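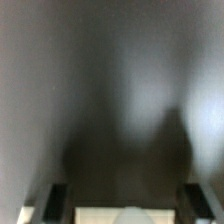 The grey up close, paler and a bit bluish toward the upper right.

Hedegaard Folding Desk in grey
Reviewed by Branwen Craddock, 26/05/2023

I've wanted a grey desk for years and kept chickening out, because so many greys end up looking like a filing cabinet once you get them home. I finally ordered this one in March and I'm so pleased with it! The colour shifts all day long. Near the window it goes almost silvery, and over on the lamp side it warms up to something closer to brown (my husband says mushroom, I say no).

I paid $157 with delivery. It came flat in one box, heavier than I expected, and I had it standing in 31 minutes with the little key they give you. The leg bolts are fiddly, so do those up loosely first and tighten them once the whole thing is square. I didn't, and had to undo the back pair.

The top is what I love. It's smooth enough that I can write on a single sheet of paper without anything underneath, and tea rings wipe off with a damp cloth. Fingerprints do show a little if you've been eating toast, but only when you catch it side-on to the light. There's no glare off it either, so I've stopped pulling the blind down in the afternoon.

Folded, it slides in behind the sofa bed when we have guests, and I can manage that on my own. The hinge is stiff and makes an awful clunk, so maybe not at night! I'd also have liked a slightly deeper top, as my monitor sits closer than I'm used to.

My neighbour Kuldeep has the older one from Stostow, and his wobbles when he types. Mine doesn't, even on our wonky floorboards. I'm already trying to justify the matching shelf, if they ever get it back in stock in the same colour.

Four and a half stars, with the half off for the clunk.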